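Weekly care of the two-arm cell at Irimcombe

2019-05-12

Responsibility for the two-arm cell at Irimcombe passed to me when Rommel Sison moved to the Clumbridge site. His notes were thorough, and most of what follows is taken from them, with changes made where the current practice differs.

The cell is powered down before any work on the arms. Each base is checked first, as the bolts holding the mounting plates to the track are known to settle after long running. Plates are tightened by hand and then brought to the marked torque. A plate that has moved by more than 2 mm is reset and its arm calibrated again, a job of around 49 minutes.

The gripper fingers are wiped with a damp cloth and inspected for wear. Replacement fingers are ordered from Romaniuk under part 841, and a spare pair is to be kept on the shelf at all times. The last change was recorded at 145 hours.

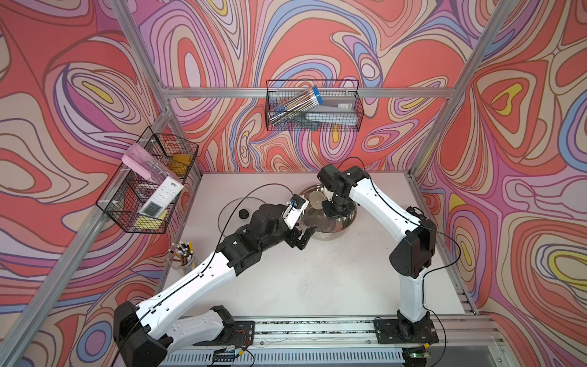

Cable slack remains the item that requires the most judgment. The earlier ties held everything close to the arm, and the wrist connectors suffered for it. The present arrangement leaves a wide loop of black cable trailing from the right elbow, enough for the gripper to reach down to the steel bowl with the pale disc in its grasp. The loop should be watched through one slow cycle at low speed before the cell is returned to normal use.

The Disex log sheet is signed after the slow cycle and filed with the calibration record. A revised sheet will be issued in July, with a separate line for the cable ties.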